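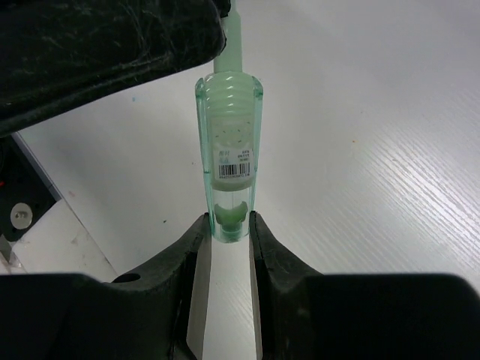 Section 4. Running the Table for Visitors

Welcome back! If you have worked through Section 3, your Provitz two-arm table is powered, leveled and ready for company. The pages that follow walk you through a visitor demonstration from the first hello to the last question. We wrote them with the Cundham open day in mind, but the same steps will serve you nicely for a school group or a customer who drops in on a Thursday afternoon.

4.1 Before the doors open

1. Wipe the white tabletop with a dry cloth and let your eye travel over it slowly. Small specks are easy to miss, and they show up surprisingly large on the wrist camera.

2. Set out the black tray and the pale green tube. The tube may lie loose on the table, and you don't need to line it up with anything.

3. Look along both purple cables. Each one should have a generous loop, with enough slack for the arm to reach the middle of the table.

4. Open the Zindora panel on your laptop and choose Visitor Mode. This holds both arms to 50 percent of their normal speed — slow enough for people to follow, and a good deal easier to talk over.

CAUTION: Keep hands, sleeves and lanyards outside the three grey walls whenever the arms are enabled. Please remind your guests of this more than once, and cheerfully.

4.2 Giving the demonstration

5. Gather your guests along the front, a step back from the foil-covered platform. Groups of up to 19 can see comfortably. With a bigger crowd, we suggest you run it twice.

6. Before anything else, point out which arm is which. The left arm looks after the tray, and the right arm waits over the middle of the table with its gripper empty.

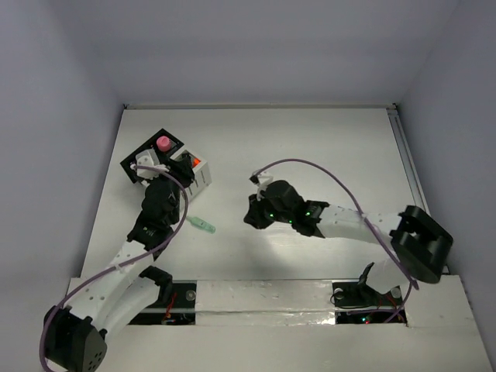

7. Press Start and let the first pass go by without much talking. People like to watch, and there will be plenty of time for your story afterward.

8. On the second pass, switch the big screen to the wrist view. Now you can talk about grip: the two black fingers hold the tube by its narrow tip, and with the tube upright your guests can look for the barcode sticker inside the clear shell.

NOTE: The barcode may look blurry on the screen. Visitor Mode doesn't read it, so there is nothing to adjust.

9. Invite questions. If somebody wants a closer look at the arms, press Pause, wait for the panel to say Holding, and only then let them lean in.

4.3 Closing up

10. Choose Park and stay with the table until both arms have come to rest. Return the tube to its Delaunay case and save the session log, which has room for 300 passes before it begins writing over the oldest ones.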